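Flirlow Help > Home and Family > Tidying and Storage

How to teach two children to sort small things into baskets?

Asked by Babak Sharifi in April

Hello all. I have 2 children, four and six years old, and one long table in the room where they play and where I also do my work from home. Every evening the table is full. There are toy foods, markers, tape, stickers, small cars, everything together. I bought a big plastic box from Hando and we throw all inside, but then in the morning I search my tape in the box and they search their toys, and the whole box is on the floor again.

I would like to change to small open baskets, one for each kind of thing. My questions are: do the baskets need labels if the younger one can not read yet? And is it better with a lid or without? I don't want to spend much money, and I can't put shelves because the apartment is rented.

3 answers

Answer from dreltham_mom
Without lid. With lid they will never do it. Also throw away half of the toys, you will not miss them.

Answer from Azadeh Pakzad (marked as helpful by the asker)
Dear Babak, I had the same problem in my home and also in the small playgroup where I help in the mornings, so I can tell you what I do.

First, start with only two baskets. I made the mistake to start with seven, and my son put everything in the nearest one. Two is enough for the first weeks. Choose two groups which are very different from each other, so the child does not have to think long. I chose toy fruits and office things. Toy fruits and toy vegetables is too difficult for the beginning, because then you have the discussion about the tomato.

Second, the label. Yes, make it, also for the child who can't read. I write one word with a thick marker on a normal white paper and I put it flat on the table in front of the basket. I don't glue it, so I can change it when we change the groups. The small one learns the shape of the word after some time. My son knew "fruits" before he knew to write his name.

Third, leave a good space between the baskets. When they touch each other, the things land in the middle and each child says it was the other one. 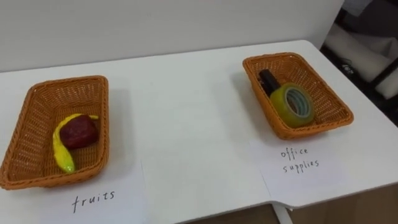
I use low baskets, because the child must see what is already inside. If there is a banana and an apple, then it is clear where the next fruit goes, even without the word. In a deep box only the top thing is visible. The woven ones are also light, and a four-year-old can carry one with two hands.

For the tape and the markers I have one more advice. Keep scissors out of this basket, they should live in a drawer. And check the caps of the markers before the evening, I lost a white tablecloth this way.

We do it every day before dinner, for the length of one song. If it is not finished, I finish it myself and I don't make a drama.

Answer from teixeira_k
I agree with the low baskets, but the paper will fly away when you open the window. I use a piece of tape under it. For a child who does not read you can also draw a small apple next to the word. My drawing is terrible and they still understand it.

Comment from Babak Sharifi
Thank you very much to everybody. I will try with two baskets first. Azadeh, did you wash the woven ones sometimes? My younger one has always jam on the hands.

Comment from Azadeh Pakzad
Only with a damp cloth, and then I let them dry near the window. Don't put them in the bathtub, I did this with one and it lost the form.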